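Planning a robot arm demonstration for an open day: how to keep it going with visitors around?

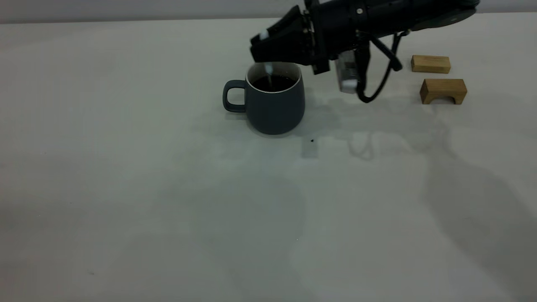 Filed under: Community Help > Automation and Robotics > Events and Demos

Posted by stesedel_lab
29 May 2023

We have an open day coming up in June and I've been asked to run the arm for visitors. We're a small training workshop called Stesedel, and most people coming through will be parents, school groups and a few people from local firms. Last year we had 500 visitors over the day and the arm was only switched on for the last part of it. This year they want it going the whole time.

The picture is from the table I'm setting up. The idea is a drink station: a mug with a dark drink in it and the arm working over it. The wooden blocks are for a second routine where it picks up a bar and an arch and puts them somewhere else on the table. I'd like to switch between the two depending on who is standing there.

My questions are these. Should I use real liquid in front of the public, or is that asking for trouble? How long should one cycle be? And how do I stop people from reaching in? The table is open on the visitor side at the moment. I have a budget for a barrier but it's not a big one. The arm runs at reduced speed and there is an emergency stop on a cable.

One more thing. The table is pale and smooth and the room has windows on one side. In the morning everything is fine, but later in the day the camera has trouble finding the blocks. I don't know if that's the light or my settings.

Thanks for any help.

Jozefína Holub

I ran the demo table for Harawira for several years, so I'll go through your points in order.

Liquid: yes, you can use it, but only with the mug in one fixed place. Put tape on the underside of the table edge or make a small mark so you can put the mug back exactly where the program expects it. Visitors will pick it up if they can reach it. Fill it well below the rim. You don't need hot coffee, cold is fine and looks the same from where people stand. Keep a towel and a second mug under the table. Look at where your cables hang too. In your picture they loop down next to the gripper, and I would clip them up closer to the arm so they can't catch on a mug or a block during a fast move. Leave enough slack for the wrist to turn all the way, then run the whole program slowly once and watch the cables the entire time.

Cycle length: short. We started with a routine that took over a minute and people walked off before the end. We cut it down to 21 seconds and they stayed and watched it twice. If the arm has to wait for something, have it wait at the end, back in its home position.

Barrier: the emergency stop isn't a barrier. It helps you after somebody has already reached in. Get clear panels on the visitor side, higher than a child can lean over, and fix them to the table so they can't be slid. Have two people at the table at all times, one running the arm and one talking. When I did both jobs I missed things. Ask whoever handles safety at your workshop to do a written risk assessment before the day. They'll want the speed limit and the reach of the arm, so write those down first.

For the light, close the blinds and use your own lamps. Do this before you change any camera settings. Then set it up again from scratch with the lamps on. I'd also check your shadows. The arm is putting a big soft shadow across the table, and if that shadow falls over the blocks while the camera is looking, you may lose them. A lamp on each side fixed most of it for us.

Run it for a full afternoon with no visitors before the open day. We found a loose screw that way.

mulumura_fan

just do the blocks. kids don't care about coffee. let them choose which block goes first and they will stand there all day. I saw one at a trade fair where you pressed a big button and it picked up a piece and everyone lined up for it

Usico_tech_retired

I agree with most of what Jozefína wrote, except that I'd leave the liquid out completely for school groups and bring it back when the visitors from the firms come through. An empty mug works for showing the motion.

On the barrier, if the panels cost too much, you can move the table back and put a rope line in front of it, but measure from the farthest point the gripper can reach and add an adult's arm length to that. It takes up a lot of floor. We had to move a display of ours into the hallway to make room.

Also print a sheet with the answers to the usual things people ask. What does it cost, how heavy a thing can it lift, does it take anyone's job. You'll get those three all day long. Tape it to the back of the panel where only you can read it.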